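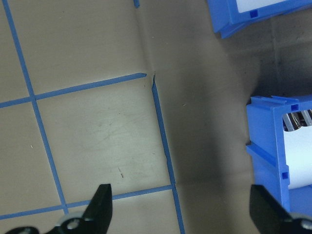
Marking Out Bays Before the Racking Arrives

The Trellow storeroom refit enters its layout stage this month. Racking from Stosetti is on order, and the floor has to be marked before the uprights are bolted down. Members who asked about the procedure after the September issue will find the main points below.

Set out from one fixed baseline. At Trellow the baseline is the inside face of the north wall, offset by 500 mm to clear the skirting and the pipe run. All cross lines are measured from it with a steel tape. Measuring each bay from the previous one carries every small error forward, and over seven bays the last line can end up well outside the tolerance in the Stosetti fitting sheet.

Check each bay by its diagonals. The two readings should agree to within 2 mm. If they differ, lift the shorter line and lay it again; stretching tape to pull it straight only makes it creep back overnight.

Tape is used for the trial layout only. It lifts cleanly from sealed floors for up to two weeks, after which the adhesive begins to transfer. Permanent lines will be painted once the aisle widths have been tested with the loaded pallet truck. The main aisle is drawn at 2,000 mm, and the side aisles are narrower and one-way.

Stellan Isaksson has revised the drawing to move the packing bench closer to the Öberg door. The earlier print, which shows the bench against the south wall, should be discarded.

Floor paint is coming from Matow in gray and yellow. Curing time depends on room temperature, so the heating will stay on until the second coat has hardened. Deliveries during that period go to the side entrance.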